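Serkus Training – Domestic and Small Premises Cleaning
Unit 313: Washroom Floors and Wet-Area Tools
Handout, revised May 28, 2026

1. Scope
Covers residential washrooms with hard floors. Commercial stalls are dealt with in the Flornton module.

2. Sequence
Work from high to low and from the far wall to the door. Clear loose items off the floor before any liquid is applied. Sweep dry first. Hair and lint left on polished tile form a paste once wetted and are slow to lift from grout lines.

3. Dustpan work
Set the lip flat on the tile. Draw debris in with short strokes, then move the pan back a few centimetres and repeat until no line of dust remains. Glossy tile shows residue under low-angle light – check from the doorway and again from beside the toilet.

4. Solution
Neutral floor cleaner, 13 mL per litre of water. Do not use acid descaler on marble. Marble-patterned porcelain tolerates it, but confirm the material first.

5. Squeegee
Keep a separate blade for glass and counters. Rinse after use and hang by the handle hook. A 300 mm head suits most floors; 200 mm is easier between the toilet and the wall. Overlap each pass.
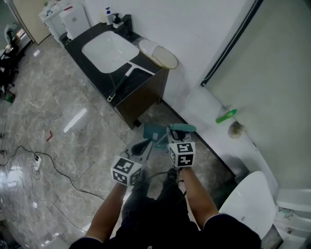 Should the dustpan be washed after every room?
Rinse it after every washroom, using a colour-coded bucket, and let it dry before storage. In dry rooms, emptying and wiping it is enough.

6. Reading
Grelier, chapter on hard floors. Pongsiri tool care sheet, both sides.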